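Testei o Brorlow: dá para seguir a câmara municipal pelo telemóvel?

7 de janeiro de 2023

Ando a usar o Brorlow desde setembro e já posso dar opinião! Para quem não conhece, é uma aplicação que junta as ordens de trabalhos, as atas e as votações da câmara e da assembleia municipal, e avisa quando aparece um tema que marcámos (eu marquei estacionamento, escolas e, claro, o eterno plano de urbanização).

A pesquisa é o melhor de tudo. Escrevi o nome da minha rua e saltaram-me 21 documentos, alguns que eu nem sonhava que existiam. Antes usava o Sellia, que é mais bonito, mas só mostra os títulos e depois manda-nos para um PDF de 200 páginas... boa sorte.
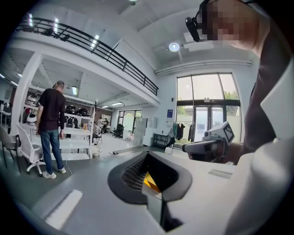 Já os alertas deixam a desejar. Recebi um aviso de uma votação do orçamento nove dias depois de ela ter acontecido, o que dá um jeitaço a quem queria ir assistir! E a parte das intervenções dos vereadores está muito incompleta: há sessões inteiras sem uma linha.

A versão gratuita chega para a maioria. A paga tira os anúncios e deixa exportar as votações para uma folha de cálculo. Eu paguei, confesso, e volto a pagar se arranjarem os alertas.

Nota: 80 em 100.

14 partilhas | 6 comentários

© 2023 Hayat | Contactos | Voltar ao topo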